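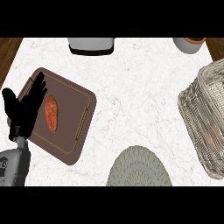

The **Lumik Service Club** is a community service club for university students and young workers in Erkville. It was started by Veikko Lehtinen, then a student of civil engineering, together with a small group from his dormitory. The first meetings were held in a shared kitchen, and members still call the yearly planning evening "the counter." The first kitchen had only a plain table. The club has 883 members, past and present, in its register.

## Activities

The work of the club is divided into 5 avenues: health, schooling, environment, sport and international friendship. Each avenue has a director, who is elected in June and serves for one year.

The best known project is the Tokar Book Drive — a collection of used schoolbooks for villages along the Tokar road. In its largest year the drive gathered 2,133 books.
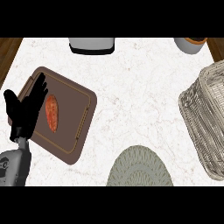 Books in poor condition are repaired by members before delivery, and those which cannot be repaired go to paper recycling. The drive was led for two years by Duygu Soylu, who later became president of the club.

## Chatzigeorgiou Cup

The Chatzigeorgiou Cup is a mixed volleyball tournament between the club and its neighbor clubs. Entry fees pay for first aid courses. Matches begin at 8 a.m. and the final is played under lights.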